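Members' Newsletter – April

Brand news: Brilo appoints two new ambassadors for its everyday range

Brilo has confirmed the appointment of two ambassadors for its everyday skincare and colour range. Both begin work this month, and members who stock the range will see the new material in counter displays and on product cards over the coming weeks.
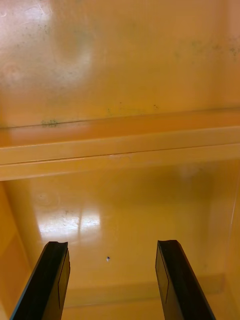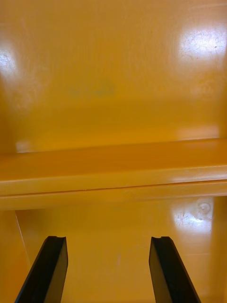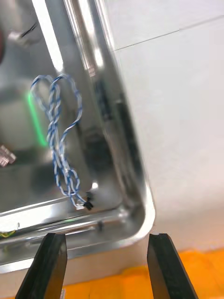
First and second: yellow-orange container. Third: steel tray with blue and white twisted wire.

The appointments follow a review of the company's advertising, carried out over the winter by the Gradton agency. Brilo had for several years relied on a single studio campaign, refreshed each spring with new photography and little change in wording. Retail members told the company at last year's autumn meeting that customers no longer connected the campaign with the products on the shelf, and that questions at the counter were mostly about shade matching, ingredients and refills. The review reached similar findings.

The first of the two ambassadors is Anum Chaudhry, a make-up artist who trained in theatre before moving to bridal and editorial work. Ms Chaudhry has written a regular advice column on skin preparation and runs evening classes for adults returning to make-up after illness or a long break. She will front the foundation and concealer lines, and has advised on the new shade guide which accompanies them.

The second is Wissam Saliba, a barber and men's grooming writer. Mr Saliba will represent the cleansers, moisturisers and the unscented balm. Brilo has sold these products without reference to men or women since their launch, although sales figures supplied by members suggest that most are still bought from the women's counter. The company hopes that Mr Saliba's involvement will encourage stores to place the products in more than one part of the shop.

"I was asked what I would change about the way these products are sold, and I gave a rather long answer," Ms Chaudhry said. "Much of it concerned lighting. People choose a shade under a shop lamp and then see it for the first time at the bus stop. I am pleased that the new cards ask customers to step towards a window before they decide."

Mr Saliba said that he had used the balm in his own shop before any arrangement was discussed. "My customers want to know what a thing does and how often they need to put it on. I have tried to keep to that in everything I have recorded for Brilo."

Terms of the appointments

Members have asked for clarity on how paid endorsements are presented, and the following points have been agreed with the company.

Both ambassadors are engaged for an initial period of 2 years. During that time they may continue to review and recommend products from other houses, provided that any paid connection is stated at the beginning of the article or recording. All Brilo material in which they appear will carry the word "advertisement" in the same size of type as the product name. Photographs of skin will not be retouched, other than to correct colour for print.

Stores may not alter the ambassadors' words or combine their portraits with price promotions. Requests to use either portrait in local newspaper advertising should be made in writing to Brilo's trade office, which has undertaken to reply promptly. Members who have already prepared window displays using last year's campaign may keep them in place until the end of the season.

What stores will receive

Each participating store will be sent a counter card for every product line, a printed shade guide and a short training booklet for staff. The shade guide replaces the folding chart, which should be withdrawn when the new one arrives, as several shades have been renamed and the numbers no longer correspond. Larger stores may also order the free-standing display from Rawashdeh, the shopfitting supplier, at the member rate.

Brilo has set aside 3,000 sample sachets of the unscented balm for distribution through the membership. A maximum of 100 sachets will be supplied to any one store in the first allocation. Sachets are for customers aged sixteen or above and should not be included in gift boxes for resale. The ingredients are listed on the reverse, and staff are reminded to draw attention to them where a customer mentions an allergy.

The training booklet has been rewritten. Earlier editions gave most of their pages to the history of the brand, and counter staff found them of little practical help. The new edition deals with cleaning testers, answering questions about sensitive skin, and advising customers who wish to return an opened product. The section on returns should be read alongside each store's own policy – where the two differ, the store's policy applies.

Ambassador visits

A small number of shop visits will take place in the early summer. Ms Chaudhry will give demonstrations at the Prirnach department store and at two further shops still to be confirmed. Mr Saliba's visits will be arranged separately, as his own premises remain open to customers for most of the week. Stores wishing to host a visit must be able to offer a quiet area with seating, a mirror and reasonable daylight, together with step-free access from the street.

There is no charge to the host store. Brilo will meet the ambassadors' travel costs and provide all products used. The host is expected to supply a member of staff for the full length of the demonstration and to keep a list of customers who have booked a place. Applications from stores which have not previously held a brand event will be considered first.

Response from members

Early comment has been favourable, with some reservations. Independent chemists in particular have welcomed the plainer product cards. Several members have nevertheless asked whether the cost of the campaign will be passed on in wholesale prices. Brilo has stated that the current price list stands until the autumn, and that any later change will be notified in the usual manner. The Association will raise the matter again at the next trade meeting.

Orders for counter material may be placed with the trade office on the standard form. Please quote your membership number and state whether the shade guide is required in large print.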